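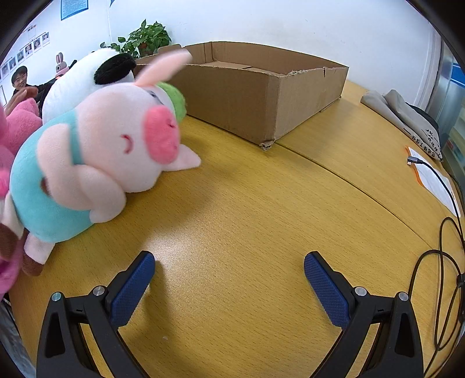

Public health agencies should treat hearing tests for adults as routine care. At present, most people over 50 have their blood pressure taken at every visit and may go decades without anyone checking their ears.

The district of Irneck offers a useful case. Last year its clinics added a short hearing check to the annual physical. Of the 1,057 adults tested, 96 were referred to a specialist, and most of those had never raised the matter with a doctor. The check takes some 5 minutes and can be given by a nurse with modest training.

Erick Mushi, who oversees the clinics, has argued that patients adjust to hearing loss so slowly that they blame other people for mumbling. Families adjust as well – the television gets louder, phone calls get shorter, and invitations are declined.

Objections to wider testing deserve a fair reply. Ximena Ibarra of the Okik health board has warned that referrals are of little use where the wait for a specialist is long and hearing aids remain costly. She is right on both points. Any district that adopts testing should set aside money for follow-up care in the same budget, and should publish its waiting times.

The state legislature will take up clinic funding in February. Hearing checks should be written into the basic schedule of adult visits before that vote is held.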